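Open day at Alereck, hand-held gripper demo. Anyone else go?

Started by kinds_k

kinds_k wrote:
Went to the Alereck open day in July and wanted to write it up while I still remember it. I was expecting arms behind a fence. What they had was people at tables with a gripper in each hand and a backpack on, doing small desk jobs over and over. Hatice Dönmez ran the afternoon group and took questions the whole way through, which I appreciated. Visitors could stand close and talk to the people working.

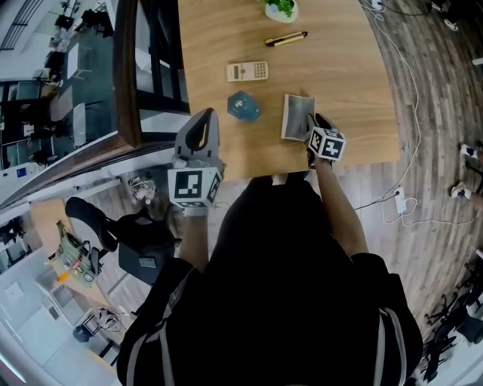 My main question was about thin things. We run a small kitting line at Hellholm and paper inserts are the part we have never managed to automate. Boxes are fine, bottles are fine, a single sheet lying flat is a pain. So I mostly hung around the table where they had a small gray card to deal with, and in my shot you can see it partly upright and a bit curled against the right gripper's black fingertips. I asked Hatice if they train on flat sheets only or on bent ones too, and she said both, and that the bent ones are more useful to them. She said one session is 20 minutes and then people swap, and they had 1400 recordings from that room so far.

Did anybody see the morning group? I'd like to know if it was the same tasks.

skotov_fan wrote:
I was in the morning group. Same kind of thing, more talking up front. I came away less impressed than you did. The whole pitch was that you collect data with people and the robot learns from it later, but I drove two hours and never saw the robot later. A short run at the end, even a bad one, would have helped.

kinds_k wrote:
Fair. They did say on the sign-up page it was a collection demo, but it was in small type.

mill_and_fill wrote:
Second skotov_fan. We looked at the Valdebenito setup last year and they had the arm going for the visitors. It dropped stuff. I still learned more from watching it drop stuff than I would from watching a person pick up a pen.

odell77 wrote:
I don't agree with that. If you're going to buy into this you need to know how the data gets made, since that's where your own staff's time goes. A person who has never held one of those things is slow. I tried one at the end and it took me 3 tries to get hold of a pen, and I assemble things for a living. You lose your sense of touch and have to do it all by eye.

On the cubes, since someone will ask: the white cubes with black square patterns on them are markers, so a camera can work out where each gripper is and how it's turned. I asked what happens when you cover one up with your sleeve and got a decent answer, which was "we lose some of it and throw out the bad part."

My other picture is from the gripper side, looking over the table toward the rest of the office.
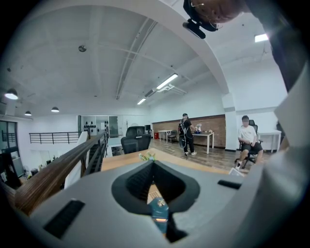 They let us wander after that, and I liked that it was a regular office and they hadn't built a special booth. For training I'd want normal clutter and normal light. If it only works in a booth, it's no use on my floor.

mill_and_fill wrote:
Normal for an office. My floor has forklifts and a roll-up door with the sun coming straight in at 4 p.m.

odell77 wrote:
Sure, and I'd want to collect there too before spending anything. You can carry this kit in, and that's the part I thought was worth the trip.

skotov_fan wrote:
Did anyone get a price? I asked in the morning and was told to email.

kinds_k wrote:
Hatice said 700 a month for a pair to rent — grippers and software, no arm. I didn't ask what the contract length was. I should have.

skotov_fan wrote:
OK, that's lower than I figured. Still want to see it run on a real arm.

odell77 wrote:
What are your inserts, kinds_k? Glossy or plain?

kinds_k wrote:
Mostly plain, folded once. There's one glossy card that everybody hates. I'm going to mail Alereck a stack of both and ask if they'd try them. Will post what I hear back.

— Kylie Hinds, Hellholm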